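Ravuvdale College of Applied Technology
Course: Robot Systems in Practice
Handout 4 — Judging a product before you buy it: the Grerkent Table Kit
Monday, January 19, 2026

Please read this handout before the lab. Bring it with you, and also your notes on coordinate systems from last week.

1. What is on offer

Grerkent sells the Table Kit in two forms. The full kit contains one arm with a two-finger gripper, the base, the controller, and a license for the simulator, which is called Minda. The price is 1,949 dollars per seat for schools, when the school takes a full classroom set. The second form is only the simulator with the lesson files, for 726 dollars per seat. Both licenses run for one school year. After this the programs you wrote still open, but you cannot run them.

The company also offers a set named Lâm, with 13 ready tasks. Lâm is included in the full kit and must be paid extra in the other form. In the price list this is written only in the notes on the last page, so read the last page.

2. How a task is built

Every task in Lâm has the same parts: a room, a table, the arm on its base, and one or more objects. The student writes the motion program. The simulator then runs it and keeps a log with the joint angles, the gripper opening and the contact events.

We will use Task 6 in the lab. In this task the arm must approach a ball which has a second object leaning on it. The second object is more difficult than it looks in the task list. Its shape is curved and open, and the two things are so near to each other that a careless approach with one finger will touch both.

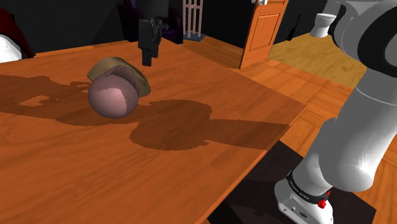

Figure 1. Task 6 in Minda, gripper above the table, fingers pointing down.

Look at the position of the fingers in Figure 1 and compare it with the position of the two objects. Before you write any code, decide for yourself which object you would like to move first and from which side the fingers should come. Write your decision in one or two sentences. We will discuss them in the group.

Notice also the shadow. It covers a large area of the tabletop, and there is a lighter patch in it to the left of the ball. If your program finds objects by brightness alone, this matters very much. Students often set one threshold for the full table and then wonder why the result has strange borders. Use color together with brightness, or take the depth channel.

3. What we check in a review

For the written review, use these points. You may add your own.

— Does the simulated arm have the same joint limits as the arm in the data sheet?
— Can the light be changed by the user, or is it fixed in the task file?
— Are the contact forces given in real units? In Minda you find them under Export, not in the main window.
— How long does a new user need until the first program runs?
— What remains usable when the license has ended?

About the second point: the light can be changed, but the menu for it is in the teacher account. I will open it for everyone during the lab.

4. A note on the log files

One run of Task 6 with the standard settings gives a log of 1,474 lines. Do not print it. Take the part between the first downward motion and the first contact event, and put only this part in your report.

5. To hand in

One page of review, your log part, and your sentences from section 2. If you changed your decision after the first run, please leave the old one in the text and write the new one under it.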